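Bedroom bay notebook - bedding, laundry and the floor box
9 Nov 2022

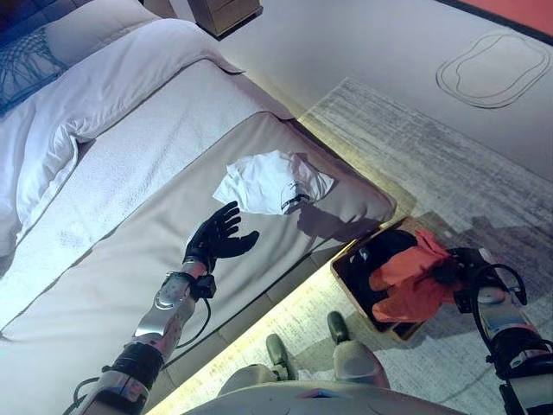

Good day on the bedroom bay! I have wanted to get back to this since July and it was worth the wait. The idea is still the same: sort out how a small bedroom should be kept when there is no wardrobe to speak of, and write it up for the Brullow flats as something a tenant can follow without a diagram.

Started with the bed stripped to the mattress at the foot end and the duvet pushed up towards the pillows. I used to take the duvet off completely and dump it on a chair, which meant carrying it twice. Folding it back on itself is so much nicer. You get a flat, clear stretch of mattress to work on, and it's a better height than the floor for dealing with small laundry.

Pillows: one white, one with the blue-grey woven pattern. I love the patterned one. Tassanee Thongsuk thinks it should go behind the white one by day and I think it should go in front, so we have agreed to try both and stop talking about it.

The wooden box has moved again. It now sits on the floor right beside the bed and I'm really pleased with it there. Being shallow, it makes you lay things in fairly flat, and you can see what you've got without digging. The deep tub from Udier was hopeless for this, everything small went to the bottom and stayed there until wash day. Tub has gone back to the store cupboard (second shelf, behind the curtain poles).

Things I tried on folding small whites:
Shaking out first, then folding on the mattress - best by a long way.
Folding in the air - fine for towels, messy for T-shirts.
Rolling - quick, and they sit well in the box, but they come out with a crease across the middle.

Also tried leaving things bunched up on the bed to fold in one go at the end. Don't bother. The pile grows, somebody wants the bed, and the lot ends up on the floor.

Timings: allowed 60 minutes for the full reset, bed and clothes together, and finished with enough left over for a proper cup of tea. Next time I'd like to do the bed last, with the box already full and out of the way, and see if it feels any less of a shuffle.

Costs, before I forget. The bedding budget for Brullow is 2,775 and I have put 200 of it aside for boxes. Barrios can do shallow ones in the same style but wants the sizes in writing. Fluter has not replied about spare duvet covers, will ring them.

To do:
Measure the gap between bed and wall with the box in place.
Felt pads for the underside of the box.
Ask Tassanee for her notes on pillow protectors.
Second go at rolling, looser this time.
Find the other fitted sheet!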